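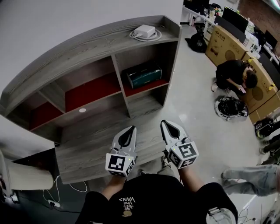

According to Noémi Dudás, the only people who keep manuals are people who have never needed one. She left that under my last post, the one where I confessed to owning the instructions for a bread maker I gave away, and went on to say that everything is online now, that paper is where silverfish go to breed, and that I should have a bonfire and get on with my life.

I've been stewing on it since. Partly because bonfires are banned on our side of the creek until the rain comes, and partly because she's half right and I resent the half.

So, the manual drawer. It's the bottom one in the kitchen, under the tea towels, and it hasn't shut properly since we moved in. It began as a manila folder. The folder had tabs. One of the tabs said WARRANTIES in the handwriting of somebody who thought she was going to be a different sort of adult. The folder is still in there somewhere, holding nothing, being sat on by the rest.

After Noémi's comment I pulled the whole lot out onto the floor, made a cup of tea and let it go cold in the traditional manner.

On top was the Pálfi, which is the washing machine. I know the Pálfi manual well. It's a good solid booklet in eleven languages and the English comes after the one with all the accents, so you have to go in from the back. Page whatever-it-is has the table of error codes, and the code our machine gives is always the one code that isn't in the table. I rang them about this years ago. A very nice man asked me to check the manual.

Then the Lamport heater, which has a single folded sheet. One side tells you not to put it in the bath. The other side tells you not to put it near curtains, bedding, children, pets, solvents or "damp persons". I have been a damp person in front of that heater every July for as long as we've had it and I'm still here, though I do think about the phrase more than I should. It would look well on a headstone.

Under that, a thing for a Trorley. I have no idea what a Trorley is. I don't mean I've forgotten which model. I mean I read the manual from end to end, sitting on the lino, and came out the other side no wiser. It has a lid. The lid must be secured before use. It should be descaled monthly and never operated above 1000 metres, so presumably it came with us from somewhere flat. I asked my husband and he said "Oh, the Trorley," with great confidence, and then couldn't tell me a single thing about it. We've been married a long while. I know bluffing when I hear it.

This is my first objection to the bonfire. If I'd burnt the lot as instructed I would never have known we had, or once had, a Trorley. Somewhere in the garage it may be sitting with its lid unsecured.

The second objection is the online business. Yes, it's all online. I tried it with the oven timer, which has been an hour fast since daylight saving ended, and which I've been correcting in my head like a person living in a permanent mild time zone. I typed in the model number. The first site wanted my email. The second had the manual, but for the 955 and not the 952, and the 955 has a knob where mine has a button. The third was a video in which a young bloke talked for nine minutes about his channel, then pressed something with his thumb over it. I found the paper one in the end, stuck to the back of a pizza menu. You hold down two buttons together for 5 seconds. It has taken me since April to learn this and by the time I'd done it my husband had burnt the sausages, having got used to the other time.

In fairness to Noémi, there was a good deal in the drawer I couldn't defend to a magistrate. Two copies of the guide to a kettle. (Fill kettle. Boil kettle.) The warranty card for a set of saucepans, never posted, asking for my household income and whether I enjoyed golf. A hex key taped to nothing. The assembly sheet for the Falel, which was the cot, and the cot's baby now has a beard and a ute.

I stopped on that one for a bit. The Falel sheet has a little drawing of a man with no face who is happy, somehow, and then a drawing of the same man on his own with a line through him, because you need a second person for step six. My dad was the second person. He didn't believe in instructions and he held up the side rail with one hand and ate a scone with the other, telling me I had it upside down. I did have it upside down. I'd written so in biro next to the faceless man, with the time, which was ten to eleven at night, and a word I won't put up here as my aunt reads this.

You don't get that off a website, Noémi. You don't get the butter mark either.

Anyway I threw out a fair pile. The kettle guides went, both of them, and the golf people, and everything belonging to the video recorder. I kept the Pálfi in case they ever bring out the missing code. I kept the hex key because I'm not made of stone. The Lamport sheet is on the fridge. The Falel's gone into the box with the school reports and the drawer now shuts if you lift it slightly and push with your knee.

If anyone has the faintest clue what a Trorley does, comments are open. My husband says he'll know it when he sees it.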